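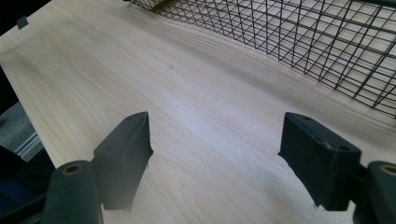 2. Data and Method

2025-10-18
By the Kindmont Sports Markets Group

Figure 1. Light-colored wood surface with diagonal grain.

The study looks at how casual bettors treat the draw in league soccer. A match can end in a home win, a draw or an away win, and a bookmaker posts a price on each. Earlier work on casual betting has mostly dealt with the choice between the favorite and the underdog. The draw has received less attention, although it is the outcome that people who bet only now and then seem most likely to skip. We wanted to know whether they skip it because the price looks poor to them or because they do not consider it at all.

2.1 The betting panel

Participants were recruited in Stultholm and Kindmont through notices at recreational soccer clubs and in public libraries. To join, a person had to be of legal betting age and had to report placing at least one bet on soccer in the past year, but no more than one in a typical month. People who described themselves as regular bettors were turned away, as were people who worked for a bookmaker or had done so in the past. The final panel had 66 members. Members who missed a week stayed in the panel, and the missing week was left blank. We did not fill blanks with an average or with the member's previous choice.

No real money was staked. Each member received a balance of 100 points at the start of every week and could spread it over the matches on offer in any amounts, including nothing at all. Points did not carry over. Carrying them over would have let early winners place larger bets later in the season, and it would have become hard to separate a change in taste from a change in balance. A small gift card was paid for taking part, and its value did not depend on how the bets came out. We return to this choice in the section on limits, as it is the part of the design most open to objection.

2.2 Matches and prices

All matches came from the Fustier League, a second-tier competition that few of the members followed closely. We preferred a league of this kind to a major one. In a well-known league, many people bet on the club they support, and club loyalty would have swamped the effect we were looking for. Members were asked at sign-up whether they supported any Fustier club. Bets by those who did were dropped for any match involving that club and kept for all the others.

Prices were taken from Barrera, a regional bookmaker that quotes decimal odds on every match in the league. We recorded the price on each outcome at noon on the day before kickoff and used that price throughout, even if the market moved later. Matches that were postponed after noon were removed along with any points placed on them. Cup matches were left out, because they can go to extra time and the rules for settling a bet are not the same.

The sample contains 50 matches. They were picked at random from the league schedule within each month, starting in October, so that no stretch of the season was overrepresented. We did not try to balance the sample by how strong the favorite was. As a result there are more matches with a clear favorite than without one, and the estimates for evenly matched games are less precise.

2.3 How the prices were shown

Each match was shown in one of 2 layouts. In the standard layout, the prices appeared side by side in the order home, draw, away, as bookmakers usually show them. In the split layout, the member was first asked whether the match would have a winner. Those who answered yes were then asked which team it would be. Prices were shown at both steps, and the price at the second step was the same one shown in the standard layout. Nobody could get a better or worse return by being assigned to one layout over the other.

Members were assigned to a layout at random each week, and each saw both over the course of the season. Assignment was by week and not by match. In a short trial run, switching layouts within a session led to mistakes, such as members placing points on an outcome they later said they had not meant to pick. Trial data are not included in the results.

After placing their points, members rated how likely they thought each outcome was. They could enter any values, and the values were rescaled afterward so that they summed to one. Ratings came after betting so that thinking about the chance of a draw would not itself prompt a bet on it. The cost of this order is that a member may have adjusted the ratings to fit bets already made. We cannot rule this out, and the ratings are treated as secondary evidence.

2.4 Measures

The main measure is the share of a member's weekly points placed on draws. Points left unspent are counted in the base, so a member who placed nothing in a given week has a draw share of zero. We also report a version that leaves such weeks out. The second measure is the gap between a member's rating for the draw and the chance implied by the Barrera price. To get the implied chance, we took the inverse of each decimal price and divided it by the sum of the inverses for that match. This removes the bookmaker's margin in a simple way. It assumes that the margin is spread evenly across outcomes, which may not hold for matches with a heavy favorite, where longer prices often carry more of it.

2.5 Analysis

We compared draw shares under the two layouts within each member, using a regression with a separate intercept for every member and every match. Standard errors were clustered by member. The match intercepts absorb anything common to all bettors on a given match, such as an injury reported that morning or poor weather in the forecast. We then added a term for the strength of the favorite and let its effect differ by layout. If casual bettors skip the draw because its price looks poor, the layout should make little difference once the price is held fixed. If they skip it because it does not come to mind, the split layout should raise the draw share, with the largest rise in matches where the teams are close in quality.

The model was fixed before the season began. One change was made afterward. We had planned to include a term for whether the match was shown on television, but so few Fustier matches were broadcast that the term could not be estimated, and it was removed.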